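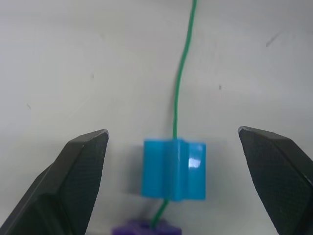
Gripper comparison, bead and cord task: pre-run inspection
Cell: Flelteta. Fingers under test: Skotard, Valow. June 2020

1. Finger faces
Texture intact on both inner faces, no cord fiber in the grooves. OK.
Comment: clean with a dry brush every 18 runs.

2. Opening and closing
Full stroke, 4 cycles per side. OK.
Comment: left side closes slower than right at the low force setting. Log it, do not adjust.

3. Wrist camera
Focus checked at grasp distance. OK.
Comment: exposure locked before the first run.

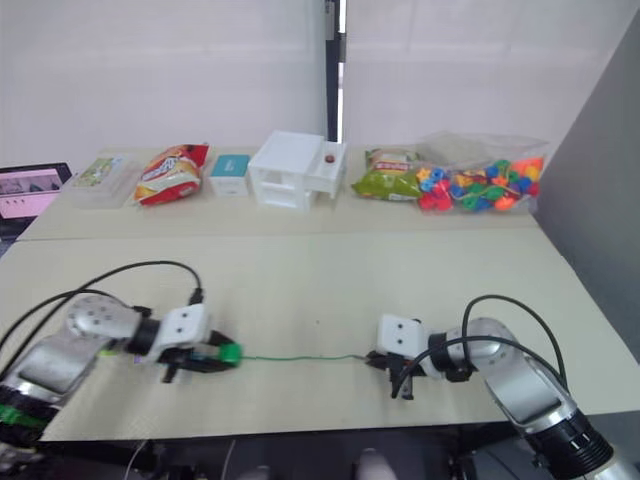
4. Cord tension
Force limit is set in the Trummer controller, same value for both arms. Check it with the green string held between the two grippers and nearly taut, then step the limit down until slip. Skotard slipped at 28 percent, Valow at 52. Repeat with new cord.

5. Cable clearance
Wrist loops free through full joint travel. OPEN.
Comment: right loop to be rechecked at the upper limit.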